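Which bottle for long walks? Mine all smell after one month

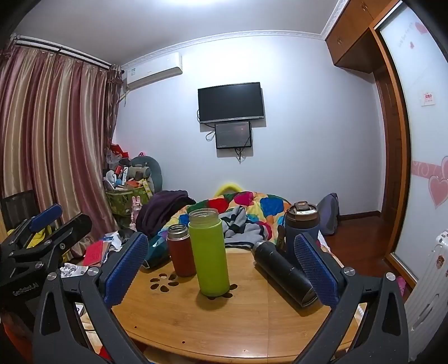 fennel_steps
Posted 24 August 2021
I walk to work and back, 5 km each way, and I drink all the time. My problem is always the same. After one month the bottle has a smell, even when I wash it every evening. I started with a cheap one from the market in Rumwood, then an insulated one from Jandau, which keeps tea hot very well but has a lid with a rubber ring that I cannot take out. Now I am thinking about a Balogh. Has anybody used one for longer than a season? English is not my first language, so please excuse my mistakes.

kettleside
The smell lives in the ring, hardly ever in the bottle. Take a blunt knife and lift it out slowly. Mine was black underneath and I had washed it daily for 2 years.

oldtowpath
I don't agree about the knife. I cut my ring like that and the lid leaked over a library book. Soak the lid overnight in warm water with a spoon of bicarbonate, that is enough.

kettleside
Overnight did nothing for mine. But yes, use something blunt, a teaspoon handle is better than a knife.

marrow_and_pea
Balogh owner since January. Good points: wide neck, a normal brush goes in. Bad points: heavy, and the paint came off near the bottom after 3 weeks in my bicycle basket. I would not pay full price again.

fennel_steps
Thank you all. Marrow, how heavy is it when full? I carry also a laptop and my lunch.

marrow_and_pea
Never weighed it, sorry. Heavy enough that I leave it at home if I take the train.

oldtowpath
Have a look at Fanulel then. Plain, light, spare rings sold separately. No good for hot drinks though.

tinlid
Am I the only one who uses a glass jar? No smell ever.

kettleside
And when you drop it?

tinlid
I have dropped it once, on grass.

fennel_steps
I got the ring out with the teaspoon - it was not nice under there. Lid is in bicarbonate now. If it still smells at the weekend I will order the Fanulel and keep the Jandau only for tea. Does anybody know if their rings fit other lids?

oldtowpath
Only their own, I'm afraid.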